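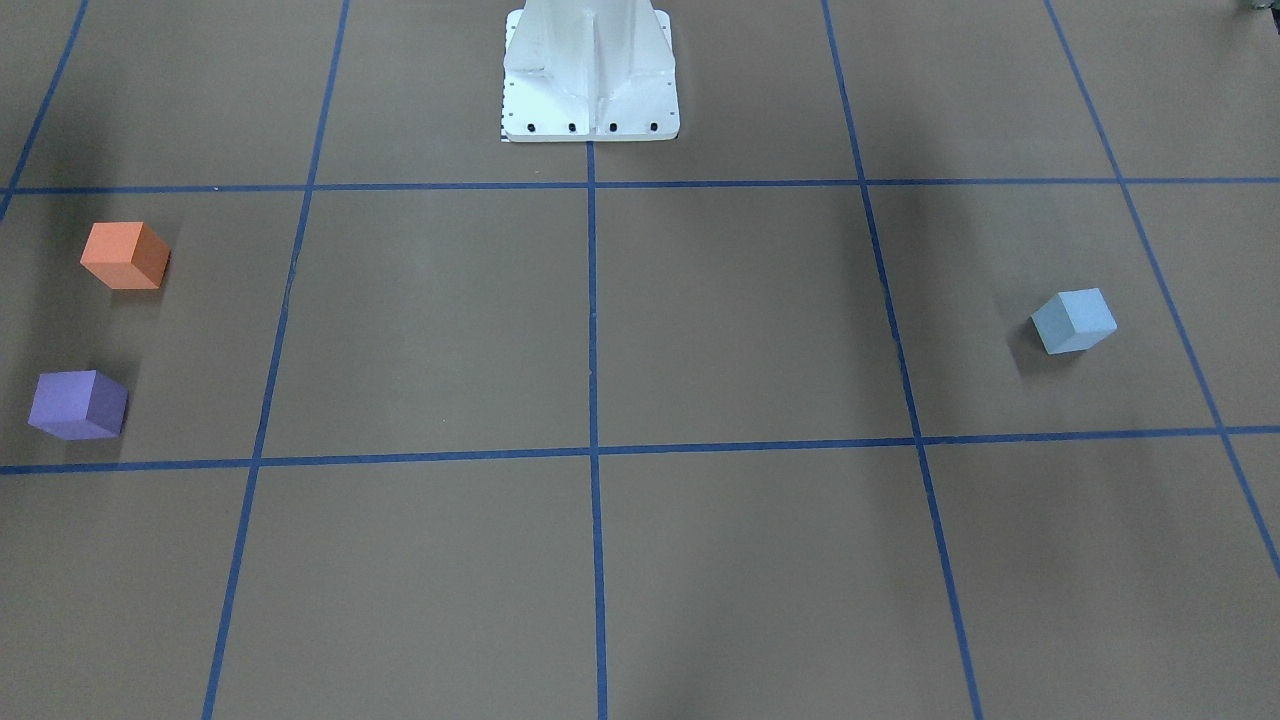 Grid-marked bench tops are a cheap way to make a sorting layout repeatable, and we put one together in April for the Flumon bench. The covering is brown, the lines are tape, and the pieces are small foam cubes, chosen because they weigh next to nothing and don't scratch anything when dropped. Blue tape was picked over white for contrast on brown, and it reads well from standing height. Orange and purple separate cleanly from the background under the room lights. The pale light-blue cube, over in a right-hand cell, is closer to the tape in hue than we would like, although its shadow helps to pick it out. The notes were compiled by Hayley Fairclough, who also set out the lines.

Materials and setting out
Kraft paper was taken off the roll in a single length and pulled flat before any tape went down. The centre line was laid first, from the middle of the base plate, and the other lines were measured off it at the near and far ends. Cross lines followed. Each strip was tacked at one end, run out under light tension and pressed down with a plastic squeegee. Pulling the tape too hard makes it creep back overnight and lifts the paper at the ends. Where a strip wandered, it was left in place if the cell was still usable - relaying tape on kraft paper takes the top layer of fibre with it. Total time for setting out was 49 minutes, including one cross line that was done twice.

Cubes on the grid
Colours are recorded by cell and not by distance from an edge. A cube may sit at any angle inside its cell, and a cube touching tape is logged to the cell holding most of its base. Two cubes may share a cell, as the orange and purple ones do in the middle column, with the light blue block held just above the paper in the gripper. Shadows are short at this end of the bench and have not caused any misreadings. The side table is kept for the pendants, and loose cubes go in a tub underneath so they don't get mixed into a layout.

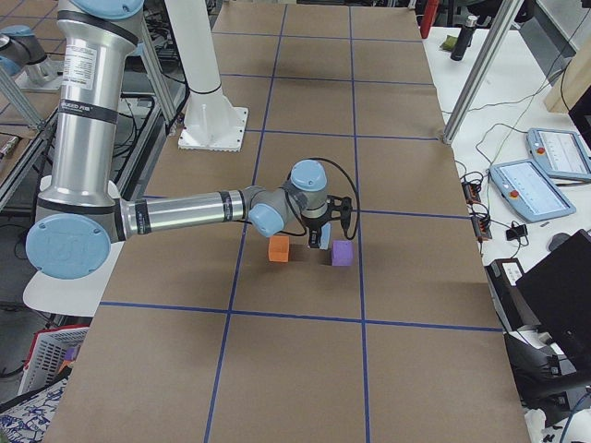 Wear and replacement
The paper lasted 67 layouts before the first sheet was changed. Most of the damage was scuffing along the near edge, where sleeves rub, plus minor tears beside the tape. A heavier grade labelled Wonik was tried for the second sheet and lies flatter, but it holds a crease permanently if folded in storage, so it is now kept rolled. Foam cubes are wiped with a barely damp cloth and left to dry on a rack. Corners round off with handling; replace a cube once it no longer stands square on all faces. The cell map and tally sheet are filed under Elix, drawer 3.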